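December – Coturgate bench, grocery bag task

Back on the bagging job this afternoon, driving by remote control the whole time. My hands are still sore from the leader arms, but I think I'm finally getting a feel for thin plastic! Episode 277 is in the Uvirel folder if anyone wants to replay it.

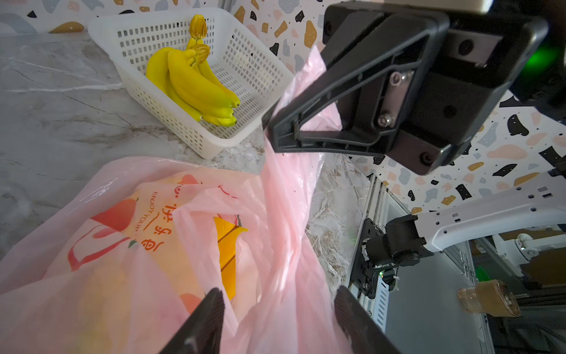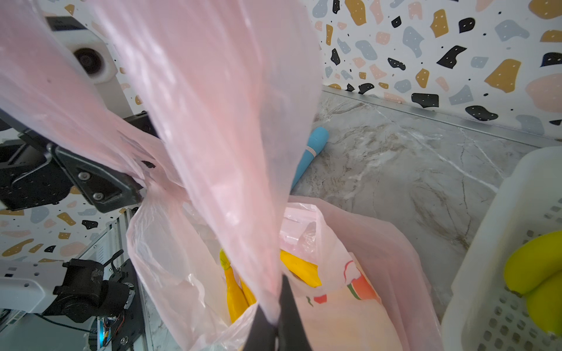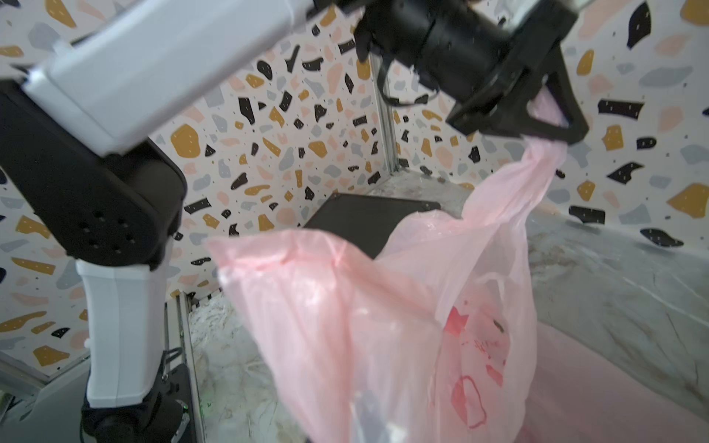

Pink bag in the gripper, all three views.

Notes for next time – go slower on the pinch, and close the fingers before lifting (I keep rushing this). I threw out 27 episodes where I hesitated too long. Still need to ask Urrutia about the lag on the left leader.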